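The big white table, and the stuff that lands on it

2021-09-24
by Juraj Ďurica

I promised everybody a gallery of the new room at Latitthorpe once we had more or less stopped moving the furniture, so here we go. More or less is doing a lot of work in that sentence, by the way. As I type this, two people behind me are discussing whether the coat rack should go by the door or by the other door.
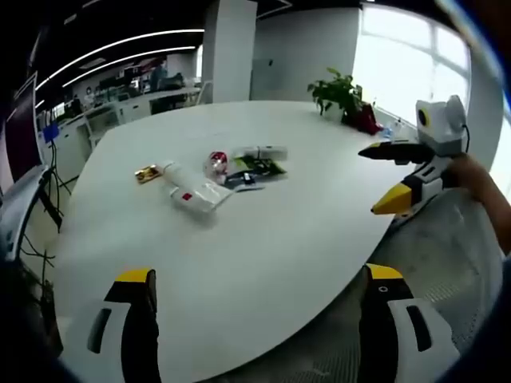 We got the keys in January and spent the first month working off two folding tables and a stack of boxes from the Risik move. If you visited us back then, I'm sorry about the chairs! The table was the first real thing we bought for the place. It cost $457 secondhand from an office that was closing down across town, plus $149 for two guys with a van, and I still think the guys with the van were the better deal. They had to take the legs off on the stairs, put them back on, find out the door at the top was narrower than the stairs, and take them off again. I offered coffee. They wanted cold water and for me to stop holding the door "helpfully."

I love the rounded edge. Every table I've ever worked at had corners, and I have walked into all of them with the same spot on my hip. With this one you can get around it carrying a laptop and a lunch and nothing bad happens. It does mean you can't push anything flush up against it, so there's an odd little leftover shape of floor that collects pens. I've made peace with the pens.

White was a gamble. Everybody said coffee rings, and yes, coffee rings. But it bounces the daylight around so nicely that by mid-morning we often don't need the lights on at all, and it wipes down fast. A damp cloth first, then a dry one. If somebody has been at it with a marker, a tiny bit of rubbing alcohol on a paper towel does it (test it on the underside first, I learned that on a different table and I'd like to forget it).

Then there's the stuff in the middle. I don't remember who started it. At some point a small packet of something got left in the center of the table after lunch, and the next day there was another one next to it, and now it's simply where things go. Boxes, packets, little round tubs, a long white tube lying across everything like it owns the place. Red and white, dark green, a bit of gold and brown. I think it looks cheerful! My old boss at Coste would have had it all in a drawer by nine in the morning, and we'd all have been a little sadder.

We do have some rules, and I'll put them down here because new people keep asking me:

If it's in the middle, it's up for grabs. If it's near the edge in front of a chair, it belongs to whoever sits in that chair, even when they're out for the day.

Anything with a lid gets the lid put back on.

Whoever takes the last one throws out the box. (This is the rule we're worst at. I have picked up so many boxes expecting something in them.)

Put your name on a thing if you care about it. Otherwise you've given it to the room, and the room is hungry after three o'clock.

Every so often somebody clears the whole lot to one side so we can spread out big sheets of paper, and then it all drifts back to the center on its own over the next couple of days. I've tried a tray. The tray lasted a week and then became the place for mail. Somebody suggested a basket, and I said fine, and we now own a very nice basket that is full of charging cables.

A word for the window, which sold us on the room in the first place. We looked at four or five offices and most of them had better parking. One had a kitchen with an island in it! But this one had a great big bright window with white frames, and the agent was smart enough to just open the door and let us walk toward it. The whole room is 37 square meters if you believe the lease, and I think the light makes it feel like double that. In the late afternoon it gets a bit much if you're sitting on that side, and we've been talking about blinds since spring. I have a quote from Wodau for them. I've had it for a while – it's under something.

The plant at the window end gets asked about a lot, so I'll answer here. No, I don't know what it's called. It came with us from the old place, where it lived beside the copier and looked miserable. It has good broad green leaves on it now and I would like to take credit, but I think it just wanted some sun. It gets water when the soil is dry down to the first knuckle, and a quarter turn every time I remember, and that's all the gardening I do. If you recognize it, please write and tell me. If you think I'm doing it wrong, write and tell me that too, gently.

The chairs are the gray mesh kind. We tried three sorts and these were the ones people kept stealing from each other, so that settled it. They're kind to your back in hot weather and they roll a little too well on our floor. Lean on the back of one while you're talking to somebody and you'll find yourself a foot closer to them than you meant to be.

Then the pillar. It's square, it's white, it holds up the building, and it was very nearly the reason we said no. We must have drawn 20 versions of the floor plan trying to pretend it wasn't there. In the end we put the table where it wanted to go and let the pillar stand behind it, and I stopped noticing it in a month or so. I'm told I can't hang a clock on it. I'm going to keep asking.

The curved strip lights on the ceiling were there when we came, and I was ready to hate them. I'd have picked something plainer. But on a gray afternoon they're soft and even, you don't get that shiny patch right where you're trying to read, and they go pretty well with the table – total luck, I'd love to say I planned it.

Still on the list: the blinds, a hook for the broom, a second set of shelves, and the coat rack, which I've just been told is going by the other door after all. If you're coming by, ring twice, the first ring doesn't always make it upstairs. And bring something for the middle of the table if you feel like it. Not licorice, please, we have plenty of that left.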